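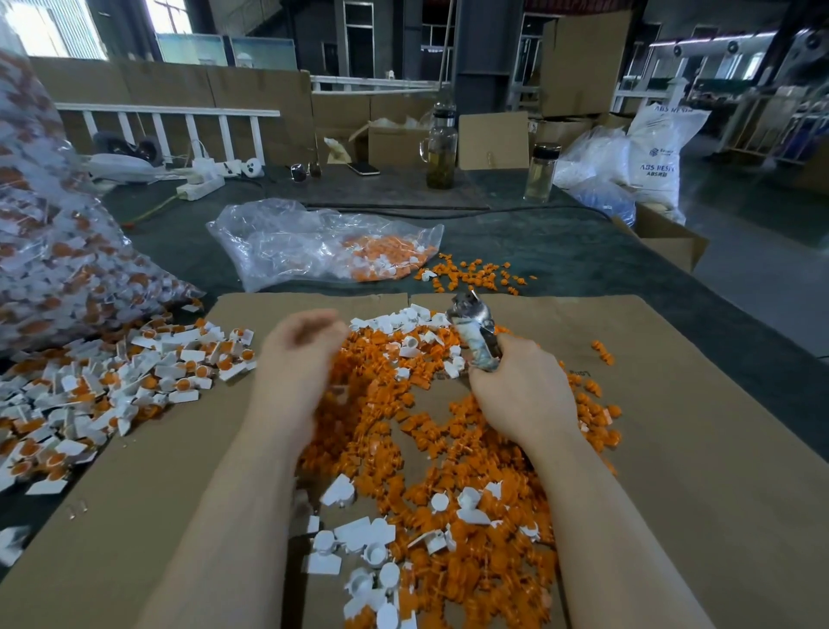 Idedley start their season at home to Jakik on Wednesday. A few notes on where the squad is after preseason.

Last year they finished with 57 points and 42 goals scored. The points were fine. The goals were not, for a team that had the ball as much as they did.

14 of those goals came from Kári Briem, and he missed the last part of the season with a hamstring problem. When he was out, they kept crossing to a striker who wasn't there.

Briem played the full match against Bekari in the last friendly. First time he's done that since the injury. He looked a bit heavy in the second half but he kept making the near post run, so I'd start him.

Midfield is less clear. Abbasi sat deep in every friendly and the back four looked better for it. The trouble is that Solange Holanda (the manager, for anyone new) also wants him arriving late in the box. He can't do both for a whole game.

My guess is she goes with two holding players away from home and one at home. She did that most of last spring and the home results were good.

Left back is still a problem. They have one natural left-footer there and he's suspended for the opener. The kid from the reserves did OK against Bekari but he got turned a couple of times by a quick winger, and Jakik have a quick winger.

Set pieces: they let in too many from corners last season. Holanda switched to zonal marking in August. It held up in the friendlies, but friendly corners aren't much of a test.

Jakik lost 2 center backs over the summer and replaced them late. If Idedley press high in the first half hour they should get chances.

Lineup I'd pick: same back four as the last friendly, Abbasi holding on his own, Briem up top.

Prediction is 2-1 Idedley. Kickoff is at 7:30. I'll post the team when it's out.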